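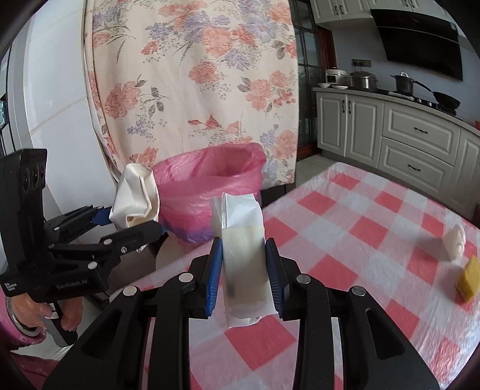
Mieke Van Beek wrote to us that a company whose whole trade is putting small packets into bags should be able to describe itself in one line, and that when such a company has a long About page she starts looking for what it's selling. Fair enough. The one line is: Erketo packs small, soft, awkward things by hand for businesses that don't want to do it themselves. The rest of this page is for people who have been told that before by somebody else and would like details.

About Erketo

Home – About – What We Pack – Rates – Contact

What we do

We take in goods that are already in their own wrappers, check them, put them together in the right combination and bag them. Mostly that means sachets, refills, samples, sewing notions, tea portions, seed packets, spare parts in soft plastic. Flat boxes stack and anybody can pack them. Our work is the stuff that slides, crumples, springs open or has a pointed corner in a place you didn't expect.

We don't make anything. We don't print anything. We don't design bags, although we have opinions about them and you will probably hear a few if you call.

There are seven of us. We work out of two rooms on the Guillot estate, one where goods come in and one where they get packed, and we try hard to keep the first from spilling over into the second. In December we lose that fight.

How it started

The company began with an order of hair ties that a larger packing house had sent out short. Dirk Vanhove was working for the shop that received the complaints. He took the remaining stock home, repacked it on his dining table and found that the count had been right all along. The ties had worked their way out through the corner of the bag, where the seal was too narrow for anything with a bit of spring in it.

We'd like to say a business plan followed. What followed was a second shop asking if he'd do theirs, and then a third, and then his family asking for the table back.

What we think about packaging claims

We read a lot of supplier brochures, and we've stopped believing most of the adjectives. "Easy-open" usually means there is a notch. Sometimes the notch is on the side where the product is. "Secure seal" can mean anything from a proper crimp to two layers of film that happened to be near each other. "Eco" we simply ask about, in writing, and if the answer is another adjective we leave the word off our own paperwork.

We also don't believe that a neat packet is a good packet. A white wrapper with its end folded over and a crimped seam along the fold looks fine until you find out that the fold is doing all the work. Fold it once more and the seam may take a crease it wasn't meant to have. Leave it unfolded and it snags on its neighbor in the bag. Which of those matters depends on what's inside and how far it has to travel, and anyone who gives you an answer without asking those two things is guessing.

The same goes for crumpling. Clients often send us a photo of a wrinkled wrapper and ask if the goods are spoiled. Usually we can't tell from a photo, and we say so. Creases in the wrapper tell you about the wrapper. We want to have the thing on the bench.

How a job runs

You send us a sample, packed the way you'd like your customer to get it. If you can't pack one yourself, send the parts and a note, and expect some questions.

We pack 27 trial bags. We picked that number years ago, it has turned up most of the trouble we've needed it to turn up, and no one has come up with a good enough reason to change it. We shake them, stack them, leave them overnight under a carton and open them the next day the way an impatient person would. You get a short written note about what went wrong. There is nearly always something. If the note says nothing went wrong, please ask us what we tried.

Then we give you a price per bag. It includes checking, and it includes putting aside anything that arrives torn, badly sealed or in the wrong wrapper. It doesn't include making up the shortfall when your supplier sends too few. We have been asked to be flexible on that and we're not.

Smallest job we take: 174 bags. Below that the setting up costs you more than the packing, and you'd be better off with a free evening and a clear table. We'll tell you which bags to buy.

About doing it by hand

Other packing firms say "hand-packed" the way restaurants say "home-style." We've seen hand-packed goods with the instruction leaflet upside down in every single bag, so hands alone clearly don't guarantee much.

What working piece by piece gives you is a chance to notice. A packet that's stiffer than the last one, a seal that has gone cloudy, a corner poking up where the contents have shifted. Whether anybody takes that chance depends on how rushed they are, and so we're slow by the standards of the trade. If a competitor quotes you half our time, they may well manage it. Ask to see a bag from the middle of the run, since the first one is always lovely.

We hold each soft packet by its sides and keep it upright on the way into the bag. It sounds fussy. Try it the other way with a fine powder and a weak bottom seal and then come back and tell us it's fussy.

Bags

Clear bags are our standard. Colored ones are available, pink being the one people ask for most, and we have no idea why. We will point out that a colored bag makes it harder for your customer to see what's missing before they open it. Some clients have told us that this is a point in its favor, and we packed one such order and then declined the next.

Our heavier bags come from Sirkska. We used Fedska before that and would again if they brought back the wider closure.

Things we've been wrong about

Paper bags for tea portions. We argued against them for two years and they're fine.

Tissue as filler. We argued for it. It hides small packets very well, and customers throw the small packets out with it.

Labels on the back. We're still arguing.

Visiting

You're welcome to come and watch a job being packed, including somebody else's if they've agreed to it. Most visitors get restless quite early on. There's coffee in the goods-in room and none in the packing room, and that rule applies to clients too.

Bring your sample, bring the bag you're unhappy with, and if you have it, bring the complaint your customer sent. The complaint is generally more use to us than the specification.

Getting in touch

Phone is best before noon. Dirk answers mail about prices, and anything with the word "urgent" in the subject line gets read in the same order as everything else.

Rates and the minimum order on this page were last checked on 12/6/24. If the Rates page says something different, believe the Rates page and let us know.

What We Pack – Rates – Contact – Back to top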